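I have been chasing the same boat for the better part of a winter now, and I promised a few of you an update, so put the kettle on because it wanders a bit.

Those who have read along since the start will remember that it began with a builder's plate. It came to me in a box of odds and ends from a house clearance, a little brass oval with the yard name worn nearly smooth, and the one word I could read for certain was Mosura. I assumed it was the owner. Then I assumed it was the yard. It took me far too long to think of looking for it as the name of a vessel, and once I did, there she was, a wooden steam coaster built at Hetusthorpe and launched in a month of March so cold that the local paper gave more room to the ice than to the ship.

Hetusthorpe was never a big yard. It had one slip, a sawpit and a steam box, and it built mostly fishing boats for people who lived within sight of it. The Mosura must have been the largest thing they ever tried. The paper says 900 people came out to see her go down the ways, and if that's true then nearly everybody in town was standing on the bank with wet feet. I love that. I've read the paragraph so many times I could recite it.

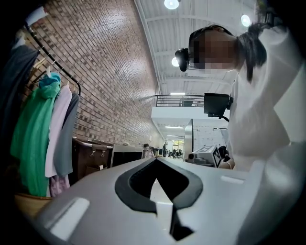
Leaning in for a closer look.

Now, the ownership. A coaster that size was usually held in shares, and I had hoped for a nice tidy list of butchers and sailmakers and somebody's widowed aunt. What I found was a firm called Fetel, coal and general merchants, who took the whole of her from new and kept her for 10 years. They ran her with a crew of five, carrying coal out and grain home, with a load of roofing slate now and then when the grain was poor. I have the cargo book for part of that time, or rather I have copies of it, and it is wonderful stuff if you have the patience. Somebody wrote the weather in the margin every single day. "Thick." "Thick." "Thick, wind E." You start to feel damp just reading it.

After Fetel it gets muddy. The firm either sold up or was swallowed by a bigger one, and the Mosura drops out of the port register for four years. I don't like a gap like that. She may have been laid up, she may have been working under a name I haven't matched yet, or the page may simply be lost (there is water damage through that whole volume, and some of the leaves have stuck together like old stamps). My own guess is that she was laid up, as freight rates were miserable just then and plenty of small coasters sat in the mud waiting for better days.

When she does come back, she has a new owner, Wongsuwan, a shipping business I had never come across before and have been able to learn very little about. They changed her boiler, gave her a taller funnel and took out the after mast. I know this from a repair bill, of all things – two pages in lovely brown ink, with the funnel charged separately and an argument over the paint. Whoever settled it didn't want to pay for the second coat. I can't say I blame them, the price of paint being what it is!

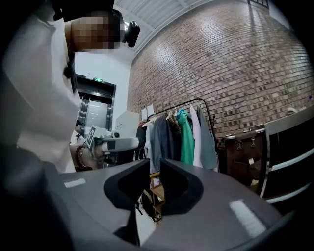
White shirt, headset on.

A reader wrote in after my last post to ask whether a steam coaster would have carried sail at all by then, and the answer is yes, quite a lot of them did. It steadied the ship in a beam sea and saved a bit of coal when the wind was kind, and if the engine gave up you had some way of getting home. Taking out the after mast tells me Wongsuwan trusted that new boiler. It also made room for a longer hatch, and I suspect the hatch mattered more to them than the sailing did.

So that's where we are. I have her building, her launch, her first owners, a hole, and the start of her second life. I still don't have her end. There is a line in a harbor master's notebook about a coaster aground on the bar in November, "the Hetusthorpe boat," and it might be her, though the yard did build other things that could be called that by a man in a hurry. I've asked for the next notebook along and am waiting to hear if it survived.

If anyone has family papers that mention Fetel, even a letterhead or an old coal bill, please do write to me. I answer everything, only slowly.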